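페그보드 조립 세트 자주 묻는 질문

대여 / 구매 / 부품 관련해서 메일로 제일 많이 오는 것만 모았습니다. 급하게 쓴 거라 빠진 게 있을 수 있어요. 5월에 한 번 고쳤고 생각날 때마다 추가합니다. 여기 없는 건 Nulum 공방 문의란으로.

■ 기본

세트에 뭐가 들어 있나요?
판 하나, 끼우는 부품들, 여분 봉투, 종이 안내문. 공구는 없습니다. 필요 없어요. 봉투 버리지 마세요. 제발. 여분 페그가 그 안에 있는데 포장재인 줄 알고 버리는 분이 매달 나옵니다.

Manus 판이랑 Gotar 판은 뭐가 다른가요?
구멍 여유가 다릅니다. Manus는 헐렁한 쪽, 처음 하는 사람용. Gotar는 빡빡한 쪽. 부품 모양은 같은데 치수가 미세하게 달라서 섞어 쓰면 안 맞습니다. Gotar 페그를 Manus에 꽂으면 들어가긴 들어가요. 근데 흔들려요. 반대로는 아예 안 들어가고, 억지로 누르면 구멍 가장자리가 상합니다. 보관함 뚜껑에 이름 써두세요.

어느 걸 먼저 사야 하나요?
Manus. 손에 익으면 Gotar. 둘 다 한꺼번에 사겠다는 분들 많은데 굳이요. 한 달 해보고 결정하셔도 안 늦습니다.

몇 살부터 되나요?
6세부터로 안내하고 있습니다. 더 어린 아이한테는 권하지 않아요. 작은 페그가 진짜 작아서 삼킬 수 있습니다. 어른 손 재활 연습용으로 쓰시는 분도 있는데 그건 담당 치료사랑 먼저 상의하시고요. 저희가 답할 수 있는 내용이 아닙니다.

■ 꽂는 법

순서가 있나요?
정해진 순서는 없음. 다만 큰 부품부터 하면 손이 작은 구멍을 가리는 일이 덜합니다. 원판도 일찍 놓는 게 편해요. 작은 페그를 옆에 먼저 세워두면 원판 내려놓다가 손끝으로 건드려서 다 쓰러뜨립니다. 저도 자주 그래요.

원판이 자꾸 비뚤게 앉아요.
가운데 튀어나온 부분을 잡지 말고 가장자리를 집어보세요. 판에 수직으로 내리고, 닿으면 힘 빼고 살짝 돌리기. 걸리는 느낌이 나면 들어서 다시. 누르지 말 것. 비뚤어진 상태로 누르면 부품 아래쪽에 자국이 남고 그다음부터는 계속 그 자리에서 걸립니다.

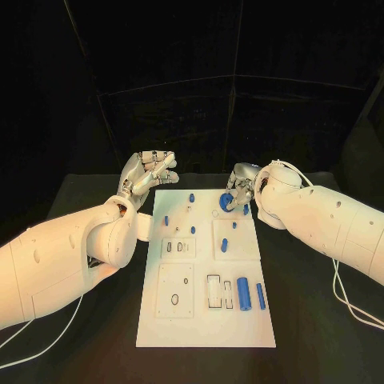 판이 책상에서 밀리는데 어떻게 고정하나요?
얇은 미끄럼 방지 매트를 판보다 조금 크게 잘라서 밑에 까세요. 주방 서랍용이면 충분합니다. 양면테이프는 뗄 때 바닥면에 끈끈이가 남아서 비추천. 젖은 행주 까는 분도 봤는데 책상이 상해요.

책상 색은 상관있나요?
기능에는 상관없고 찾기에는 상관있습니다. 흰 책상에서 하면 흰색 작은 페그가 떨어졌을 때 안 보여요. 어두운 상판이나 어두운 천 위가 낫습니다. 조명은 위에서 하나만 비추면 손 그림자가 구멍 위로 떨어지니까 옆에서 하나 더.

한 손으로만 해야 하나요?
마음대로. 기록 재는 분들끼리는 한 손 / 양손 따로 적는 게 보통입니다. 섞어 적으면 나중에 비교가 안 돼요.

시간은 어떻게 재요?
첫 부품에 손 닿을 때 시작, 마지막 부품에서 손 뗄 때 끝. 판 밖으로 떨어뜨린 부품은 주워서 계속합니다, 시계 안 멈춤. 이 규칙은 Ng 기록지 기준이고 집에서는 알아서 바꿔 쓰세요. 기록지 한 권에 304칸 있고, 다 쓰면 따로 살 수 있습니다. 연필로 쓰세요. 종이가 코팅지라 수성펜은 번져요.

양쪽에서 둘이 같이 해도 되나요?
됩니다. 판 긴 쪽이 두 사람 사이에 놓이게 돌려두면 팔이 덜 부딪혀요. 같은 구멍에 동시에 손 넣지 않기. 그거 하나만 정하고 시작하면 됩니다.

■ 안 들어갈 때 / 안 빠질 때

페그가 안 들어가요.
확인할 것. 구멍에 먼지나 부스러기. 다른 판 부품인지. 페그 위아래가 뒤집혔는지(한쪽 끝만 모서리가 깎여 있어요, 그쪽이 아래). 셋 다 아니면 사진 찍어서 보내주세요. 사포질하고 나서 보내시면 교환이 안 됩니다.

꽉 껴서 안 빠져요.
펜치 금지. 돌리면서 위로 당기세요. 그래도 안 되면 판을 뒤집어서 손바닥으로 톡톡. 겨울에 추운 베란다에 뒀다가 가져온 판이면 실온에 좀 뒀다가 다시 해보시고요.

윤활제 발라도 되나요?
아니요. 식용유도 아니요. 먼지 붙어서 더 뻑뻑해집니다.

■ 부품 / 세척 / 보관

하나 잃어버렸어요.
여분 봉투 먼저 보세요. 거기 없으면 낱개 구매 가능합니다. 개당 1000원, 배송비 별도. 주문할 때 판 이름이랑 색, 끼우는 구멍 위치 적어주세요. "파란 거 하나요"라고만 오면 다시 여쭤봐야 해서 늦어집니다. 파란 게 여러 종류에요.

물로 씻어도 돼요?
부품은 미지근한 물에 중성세제 조금, 헹구고 완전히 말리기. 판은 물에 담그지 말고 꼭 짠 천으로 닦기만. 구멍 속은 마른 면봉. 알코올은 인쇄된 선이 흐려져서 안 됩니다. 식기세척기 됩니까 하는 문의도 오는데 안 됩니다.

보관은요?
부품 꽂은 채로 세워두지 마세요. 빠져서 굴러다녀요. 빼서 뚜껑 있는 통에, 작은 페그는 따로 작은 봉투에. 판은 눕혀서, 위에 무거운 책 올리지 않기. 햇빛 드는 창가는 흰 부분이 누래집니다.

■ 대여 / 반품

대여 기간은?
14일. 한 번 연장됩니다. 연장은 끝나기 전에 말씀해 주세요, 지나고 나서 말씀하시면 연체로 잡혀요.

반납할 때 부품 다 세어야 하나요?
안 세셔도 되고, 판에 전부 꽂아서 빈 구멍 없는지만 보고 다시 빼서 통에 담아 보내주시면 됩니다. 그게 제일 빨라요. 받은 상자 그대로 쓰시면 좋고 없으면 비슷한 크기 아무거나. 완충재는 넉넉히.

부품이 없어진 채로 반납하면요?
낱개 값만 청구합니다. 미리 적어서 넣어주시면 됩니다. 벌금 같은 건 없음.

단순 변심 반품 되나요?
여분 봉투 안 뜯었으면 됩니다. 뜯었으면 안 돼요. 왕복 배송비는 구매하신 분 부담.

학교나 기관에서 여러 세트 빌리고 싶은데요.
문의란에 세트 수, 쓰는 날짜, 받을 주소 적어주세요. 방학 직전엔 거의 다 나가 있습니다. 견적서 필요하면 그것도 같이 적어주시고요, 나중에 따로 요청하시면 며칠 더 걸려요.

답장은 언제 오나요?
보통 오후 4시 이후에 몰아서 봅니다. 오전에 보내셔도 그때 봐요. 전화는 안 받습니다, 포장중이라.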